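Folding on the bed, and what I do with the dark things

2018-09-24

I moved the folding out of the laundry room in May and I am not going back. The laundry room here has one shelf over the machines and it is too high to fold on and too narrow to stack on. For a long time I folded there anyway, standing up, and carried the piles to the bedroom, and by the time I got down the hall the top two shirts had slid off.

Now the basket goes straight to the bedroom and everything gets dumped on the bed. The bedspread is the pink and white one with the roses, from the Mulano outlet, and it turns out to be a good thing to sort on because dark clothes stand out against it. I used to lose black socks on the old navy one every single week.

My order is the same each time. Towels first, since they take up the most room and I want them gone. Then pants, then shirts, then anything with sleeves that has come out of the dryer inside out. Sweatshirts go last. Small stuff stays in the basket until the bed is clear.

The sleeves are the slow part. I turn the whole thing right side out, give it one hard shake, and lay it face down with the collar toward the pillows. Sleeves go straight across the back, then the sides in to the middle, then the bottom up to the collar. If it's a thick one I fold it up in thirds so it will stand on edge in the drawer. Thin ones get folded in half and then in half again.

Big pieces go better with two people. One takes each end, you pull until the cloth is straight, and then you walk toward each other. It works for sheets and tablecloths and it works for anything that has come out of the wash twisted up like a rope.

Dark brown on the bedspread, then a dark olive-brown cloth with an end held on each side: 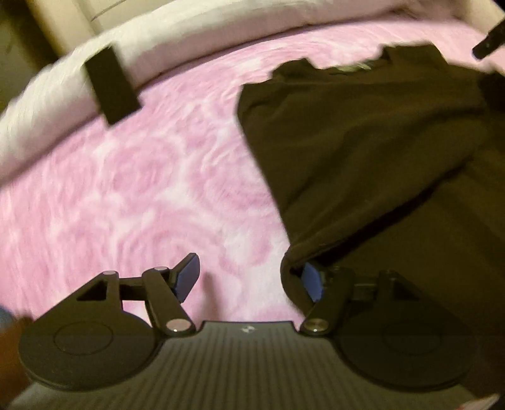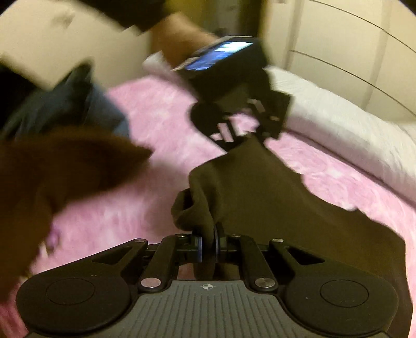 Châu Diệp wrote to me after the last laundry post to say that I have the order backward. Sweatshirts should go first, she says, while they are still warm, because that is when the creases fall out of them, and towels can sit in a heap all night and look no worse in the morning. She also doesn't turn anything right side out. Her rule is that it gets folded the way it went into the hamper, and the person who wears it can deal with it.

I tried her order for two loads. She has a point about the creases. The heavy sweatshirts did lie flatter. But the towels were in my way the whole time, and I ended up moving them to the chair and then to the floor, so I am back to towels first. I will give her the inside-out rule for the teenagers' clothes.

A few other things, mostly so I can find them again later.

The dresser is the tall one we bought used in Ostside, 4 drawers, and the bottom one sticks. Rubbing a candle along the runners helped for a few weeks. I'll sand it when the weather is dry – or take it out and plane the edge, if sanding doesn't do it.

I stopped using dryer sheets. The towels soak up water better without them. Static is worse on the fleece, but I can live with that.

The dark load gets cold water and a short spin. On the long spin everything comes out in a knot and I spend more time pulling it apart than I saved in the dryer.

Whole basket, start to finish, takes me roughly 20 minutes if the phone doesn't ring. Socks are extra. I still have a bag of single ones on the closet door, and I plan to go through it before the winter things come down from the attic.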